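Moving a hobby workshop to a smaller apartment – what to keep?

trita_lane
27 December 2022
Hello all. In May we move to an apartment on Guletti Street, and my workshop must shrink from a whole garage to one corner of the bedroom. I have written a list of everything I own and it has 193 lines. My wife has read it and she was very quiet.

My plan is to keep only what I used in the past year. The problem is small things like tape and brackets. They are cheap, but I always need them in the evening when the shops are closed. For now, the orange bins and the hand tools under them are the part I am sure about.
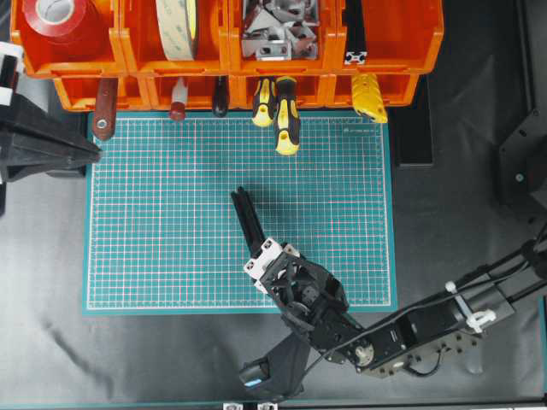 Bataineh: I would not follow the one-year rule. I followed it when I moved, and I sold a good vise that I had to buy again after 8 months. Ask what it would cost to replace the thing, and keep the expensive ones even if they sleep.

trita_lane
That is a fair point, but expensive things are also heavy. We will be on the fifth floor and the elevator is very small.

Hovus
I disagree with Bataineh. Storage costs money too. I paid a storage company for years to keep machines I did not touch, and when I added the bills it was more than 3,000. For that money you can replace a lot of vises.

Bataineh
You paid for a storage unit. He has a bedroom. It is a different calculation.

Hovus
A bedroom has a price also – ask his wife.

plumline5
Can we go back to the question? Is the corner near a window? Please measure the depth before you decide anything. I built a bench that was too deep, and the closet door opened only halfway for as long as we lived there.

trita_lane
Yes, it is beside the window, and the closet is on the other wall. I will measure again when we get the keys. I have put a black cloth on the surface now, so I can find small screws more easily, and I think I will do the same in the new place.

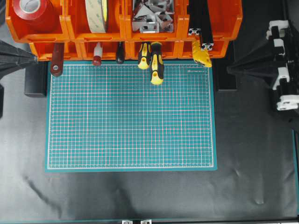
Cutting mat on the black cloth, bins behind it.

plumline5
With carpet in the bedroom you will want a cloth on the floor too. Which floor do you have?

trita_lane
Carpet, unfortunately. The landlord does not allow us to change it.

Bataineh
Then sell the saw first. I say this as the person who told you to keep everything.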